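Skinholm chamber festival to stream every evening concert

July 15, 2019

The Skinholm Chamber Music Festival will put all of its evening concerts online this October, the organisers have announced. Until now only the opening night has been shown outside the hall.

The streams will be free to watch and need no account. Each concert goes out live from the Engebretsen Hall and stays available for 91 days, after which the recordings move to the festival's own archive. Talks and morning recitals are not included, although sound recordings of the talks will be posted once the festival has finished.

Filming and transmission will be handled by Asevent, a production company based in Cetville that has worked mainly with theatres and dance companies. It will use fixed cameras in the side galleries so that no seats have to be taken out of sale. A short test was carried out at a spring recital, and the festival says the sound from the rear of the stage has been improved following comments from people who watched it.

The programme opens with Schubert's String Quintet in C major, followed by an evening of songs by Grieg and Sibelius. Later concerts include Brahms's Clarinet Quintet, the Ravel Piano Trio and a new work for string quartet and accordion, commissioned by the festival. The closing night is given over to Mendelssohn's Octet, played by members of the two resident quartets.
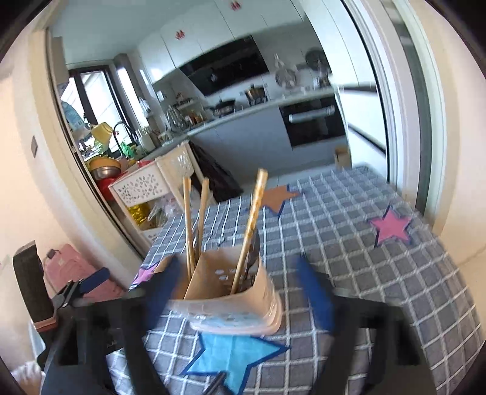

Introductions will be given in English before each work, with subtitles in 3 other languages added to the recordings within a few days. Texts and translations for the song evening can be downloaded from the festival website from the start of October. Printed programmes will be sold in the foyer as usual.

Ticket prices for the hall are unchanged. A seat in the stalls costs 77 euros for the opening and closing nights and less for the concerts in between. Students and anyone under 26 can buy any unsold seat at a reduced price from an hour before the start.

Two of the concerts will also be shown on a large screen at the Cetville public library, where entry is free but places must be booked. The library will open its doors half an hour before the music begins. Latecomers will be let in at the interval.

Booking for the hall opens to festival members first and to the general public a week later. Seats can be bought online, by telephone or at the Engebretsen Hall box office, which is closed on public holidays. The full programme, with the names of all performers, is available on the festival website.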